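Rernon Masonry Sealer: a review after one winter

The Rernon sealer is a clear, water-based product for indoor brick and stone. I bought two cans for an old interior wall that had been shedding grit since the plaster came off. What follows covers how it went on, how it looks, and whether I would buy it again.

Buying it

I compared it with Curkamley, which is the brand my local store keeps on the shelf. Curkamley costs less, but it only comes in a satin finish and I wanted matte. Rernon had to be ordered and took nine days. One of the lids was dented, with no leak.

The label gives coverage of 300 square feet per can. On smooth stone you might get that. My brick is soft and thirsty, and the first can was empty after 203 square feet. If your wall is old, buy one more can than the label tells you to.

Preparation

The instructions ask for a dry brush, a vacuum, and a wipe with a damp cloth. I did all of that and then vacuumed again the next morning, when there was a fresh line of dust along the baseboard. Loose mortar has to be dealt with first. I raked out the worst joints and filled them with a lime mix from Predosach, then left them a full month. The sealer will not hold crumbling mortar together, and the can says so in small print on the back.

Old screw holes are a separate matter. The sealer is thin and does not fill them. I left mine open.

Application

It goes on like milk and looks white for the first few minutes. I used a four-inch brush for the joints and a thick roller for the faces. A pump sprayer is allowed, but I tried one on a small patch and got runs. The second coat goes on after four hours. Drips on painted trim come off with water if you catch them right away.

The smell is mild. I had the windows open and could sleep in the next room the same night. Brushes cleaned up with dish soap.

Appearance

Matte is accurate. The brick came out slightly darker, mostly in the red ones, and the tan ones hardly changed. Mortar lines darkened too, which makes the pattern of the wall stand out more against a white ceiling. In lamplight there is no shine at any angle I have tried.

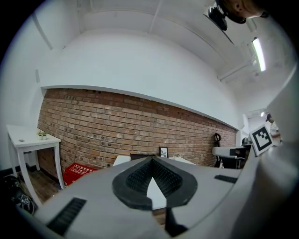
How it has held up

The grit has stopped. I ran a dark cloth over the wall in July and it came away clean, apart from one spot near the radiator where I had missed the second coat. Tape pulls off without taking anything with it. Water beads for a minute or so and then soaks in slowly, so I would not rely on it behind a sink.

Kumiko Noguchi, who rents upstairs, used the satin Curkamley on her chimney breast. Hers sheds water better than mine. It also has a faint gloss, and she would choose matte next time.

Price and verdict

I paid $100 for the two cans, plus $20 for shipping. That is more than I wanted to spend, and the coverage figure is optimistic. The finish is the best I have seen from a water-based sealer, and the dust problem is solved.

Four out of five. I took off one point for the coverage claim.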